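Chores are still hard for machines

02/03/2024

Ask whether a robot can do housework yet and the answer depends on what you let it count as a success. The Stunen arm, tested at Plesley last October, cleared 126 of 171 items from a worktop. Most of the failures were soft goods. Rigid objects hold their shape while the software plans – cloth and film do not.

Jalton now claims 1286 hours of training on domestic tasks. Hours are a poor measure. I would sooner see the failure rate for one dull job, reported by material.

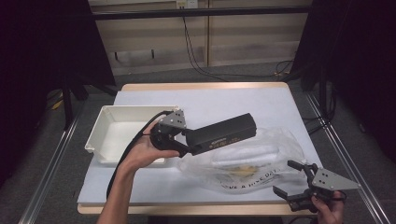

Bagged linen is the test I would set. A gripper with two opposing fingers has to pinch film without dragging the whole bag, then deal with what is inside. A folded white cloth in a crumpled clear bag, next to an empty plastic tray, is a fair specimen: the creases throw patchy highlights, and the edge of the film is difficult to find. A person needs 2 seconds to get hold of it. Until a machine can do so unaided, on a bag it has not met before, I would not pay for one.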